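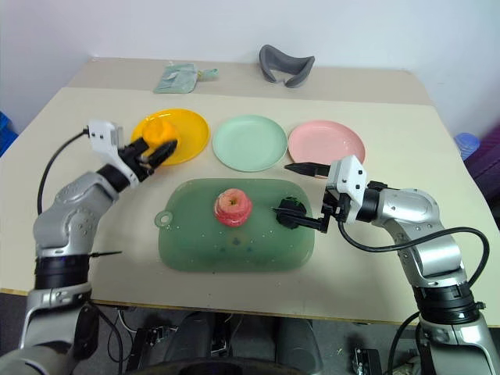 I've been asked three times now whether I'll sign up for the Tereck service day at Grirdale in April, and I keep giving the same mumbled non-answer. The club does a lot of good. I've been a member long enough to have seen some of it up close. But I have my doubts about the big one-morning project, and I'd sooner write them down here than grumble through another breakfast meeting. Most of what keeps a community kitchen going is dull anyway: something like three round plates in a row, yellow, mint green and pink, and a person who'll still be putting them out in August. It doesn't come with a matching T-shirt.

Last year's project was the shelving and paint job at the Huerta Street hall. The newsletter said we raised $2,816 for it, and I have no reason to question that. What I'd like to know is how much went on paint and how much went on the banner, the lunch and the printed shirts. I asked. I was told it was "all in the report," and then I was told the report was being finalized. That was in the fall.

We had 30 people turn up for a room that could hold maybe half that with brushes in their hands. The rest of us stood in the parking lot and talked about hockey. Nice morning, good coffee. The back wall got two coats and the side wall got one, and as far as I know it still has one.
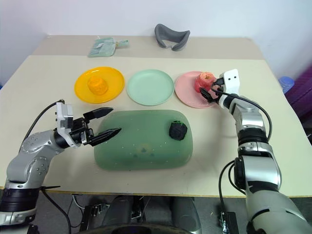

The food program is the part of the plan I'm least sold on. Grirdale wants us to take over the after-school snack table for 4 weeks, using a sign-up system from an outfit called Gerkura, and then hand it back "with increased capacity." I've read that phrase several times and I still don't know what it means. If the handover is shaky, what you end up with is a table where the yellow plate has something on it, the pink plate has something red and apple-like on it, and the green one between them has nothing at all. The kid who gets the green one won't care much about capacity.

And the number they keep using bothers me. The handout says the snack table served 583 last year. Served 583 what? Kids? Snacks? If it's snacks, that's not very many over a school year. If it's kids, I'd like to know where they're all coming from, given the size of the school.

I did put this to the planning group, politely I thought. The answer was that we shouldn't get hung up on details when there's so much enthusiasm in the room. Fair enough – but enthusiasm was what we had last time too, and there's still a wall with one coat of paint on it.

So I've offered to do the snack table on my own time through to June, one afternoon a week, no shirt required. They said they'd get back to me about whether that fits the model. I'm still waiting to hear.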